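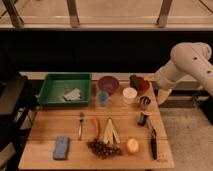

The Skustimum tray in green, with cups, a bowl and cutlery on a plank tabletop.

Skustimum serving tray, green
Item no. 3439
By Kiditia

We have carried trays in all sorts of shapes over the years, and the Skustimum is the one we keep taking home ourselves! It is shallow, it has a flat bottom, and the sides come up just far enough to stop a rolling carrot or a runaway teaspoon. Carry it to the table with breakfast on it, then use it again to clear everything away – it's good at both.

The green goes beautifully with a honey-colored table, and it sits well next to darker tableware too (we love it near the purple bowl). Drop a white cloth in the bottom and you have a soft place for bread rolls or for glasses that have just been washed.

What you get
One tray in molded plastic, green. Cups, bowl, cloth, cutlery and food are not included.

Care
Wash by hand with warm water and ordinary dish soap, or put it on the top rack of the dishwasher. Skip scouring pads, they dull the surface. Keep it off the stove and out of the oven.

Storage
Two or more trays nest inside each other. A stack of 2 takes up hardly more room in the cupboard than a single one. If you have a narrow gap beside the fridge, it will stand there on its long edge quite happily.

Goes well with
Naciri cups, sold singly, so you can mix colors as you like. We think a mismatched row of them looks far nicer than a set!
Hoder cutlery, sold by the piece. Knives, forks and spoons.

Availability
In stock in green. The first run of 3000 went faster than we had planned for, and the second has the same color and the same shape. A dark red version is due in October – we have had a sample in our own kitchen for a while and it's lovely.

Returns
You have 90 days to send it back, washed and dry please. Packaging doesn't have to be the original, any sturdy box will do.

Page updated 25/04/2024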